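Speaker notes – Glaze faults and how to read them
Dougal Geddes, Drallham winter meeting, 12/27/23
Running time: 15 minutes plus questions

Slide 1. Title
Say hello, thank Pringle for the hall. Ask people to hold questions until the kiln section, then take as many as they like.

Slide 2. Where the notes come from
My test book goes back to the Nornau studio. It has 1093 entries, most of them dull. Tonight uses 13 of them. All fired in an electric kiln, all stoneware unless I say otherwise.

Slide 3. Crazing
Fine network of cracks in the glaze. The glaze shrinks more than the clay as it cools and ends up under tension. Can show up weeks later. Entry from August: a clear glaze that looked perfect out of the kiln and was crazed by the end of the month.
First fix to try: a little more silica in the glaze. Change one thing at a time and write it down.

Slide 4. Shivering
The opposite problem. Glaze is squeezed too hard and flakes away at rims and handles. Say this slowly: a flaking food bowl goes in the trash. Sharp slivers.
Pass the broken mug around in its bag. Get it back.

Slide 5. Crawling
Glaze pulls back and leaves bare clay. Usual causes are dust, hand grease on the bisque, or glaze put on too thick. Wipe with a damp sponge and let it dry before dipping.
The Britard white is bad for this if you put on a second coat after the first has dried hard.

Slide 6. Pinholes
Gas coming out of the body late in the firing. A slower bisque helped me more than any recipe change. I also hold at the top for up to 15 minutes. Some people hold longer – fine, but watch for running.

Slide 7. Looking at a finished piece
Turn it under one lamp. Dips and pinholes break up the reflection, and they are easy to miss in flat daylight. Check the inside first, then the rim, then the foot. Run a fingernail around the rim.

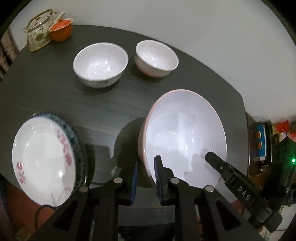

White bowl with a pink outer rim, tipped up to show the glossy inside.

Leave this up while people look at their own pots. Mention that smudges wipe off and faults don't, so bring a cloth.

Slide 8. Kiln cooling
Don't open at 200 degrees because you are impatient. I have done it and lost a shelf of plates. Dunting cracks go right through the pot and no glaze will fix them.

Slide 9. Questions
If it goes quiet, ask who keeps a test book. Recipe sheets are on the table by the door.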